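Research Assistant, Robot Manipulation (Sim-to-Real Grasping)
Lenley Lab, Pellton Campus

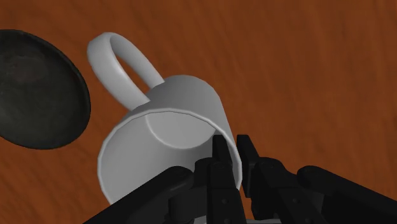 The rim grasp in simulation, one fingertip on either side of the china. Wrist view.

The Lenley Lab is hiring one research assistant to work on how robots pick up ordinary tableware, and on why a policy that does it beautifully in simulation becomes a nervous wreck when handed a real cup. The post is full-time and fixed-term for 21 months, based at our Pellton campus, with regular trips to the test kitchen at Bradumthorpe.

About the project

The project is called Holloway. We train grasping policies on rendered scenes, mostly mugs, plates and bowls on tabletops, and then run them on physical arms without any further training. Guilan Tang's work in the lab over the past two years found that most of our failures on mugs came down to where the policy thought the rim was. If the estimate is off by a few millimeters, the inside finger lands on top of the rim and pushes. The mug then goes on a short journey.

Her method, which we call rim-first sampling, throws out the usual practice of proposing grasps all over the object and scoring them afterward. It proposes grasps only along edges thin enough to pinch, then perturbs the camera pose during training so the policy gets used to being slightly wrong about where it is. On our set of 48 mugs that were never seen in training, the rim-first policy beat our old one by a margin large enough that we reran everything, suspecting a bug. There was a bug. It was in the old policy's favor.

What we don't have is a good account of why the method falls apart on saucers, why it dislikes certain dark plates, or whether any of this survives a tabletop with a strong wood grain. Depth estimates near glossy dark surfaces are our current leading suspect. We have been wrong about leading suspects before, and the new person should feel free to say so early.

What you will do

Build and maintain simulated scenes, including the dull parts: collision meshes, friction values, handles that somebody modeled as solid.
Run training jobs and keep records that a colleague could follow in August without calling you.
Run matched trials on the physical arms and log every failure by type. "Dropped it" is not a type.
Help design the next round of experiments on plates and saucers.
Co-write papers. Assistants who do the work are authors, and the order is agreed before the writing starts.

You will also wash a certain amount of crockery. Reflectance changes with fingerprints, and we learned this the slow way.

What we are looking for

A bachelor's or master's degree in computer science, mechanical engineering, physics or something near enough that you can make the case for it. Solid Python. Some experience with a physics simulator, any of them, provided you have at some point been let down by it and worked out what happened. Comfort reading other people's code, including ours.

Useful but not required: experience with multi-finger or linkage grippers, camera calibration, rendering, or statistics beyond the t-test. If you have only ever worked in simulation, please apply anyway. If you have only ever worked on hardware, please apply faster.

We do not need a "rock star." We had a very good person who left for a job with better parking, and we would like another very good person.

Terms

The position is graded at Research Assistant level 4, with the standard benefits package and paid leave. Hours are flexible outside booked arm time, which is shared with another group and defended fiercely. Two days a week can be remote once you have finished safety training. There is a travel budget for one conference a year, and we will not make you present a poster at 8 a.m. if we can possibly trade the slot.

The building at Pellton has step-free access and an elevator. The test kitchen at Bradumthorpe is on the ground floor, and the benches there adjust in height. Tell us what else you need and we will sort it out before you start.

How to apply

Send a resume, a one-page letter and a short description of one experiment of yours that failed - what you expected, what you got, and what you did next. We read this last item first. Half a page is plenty. Please don't send a failure that is secretly a triumph.

Applications go to Rochelle Ferreira, lab manager, through the Lenley Lab careers page. Rochelle can also answer questions about pay, visas and relocation. Questions about the research should go to Guilan Tang, who is happy to talk before you apply and tends to reply late at night.

Shortlisted candidates will be invited to a video interview and then a half-day visit, during which you will run a few trials on the arm with one of us. You won't be graded on whether the mug survives. Travel costs for the visit are covered, and everyone who interviews gets written feedback.

Posted February 2024. The listing stays open until the position is filled.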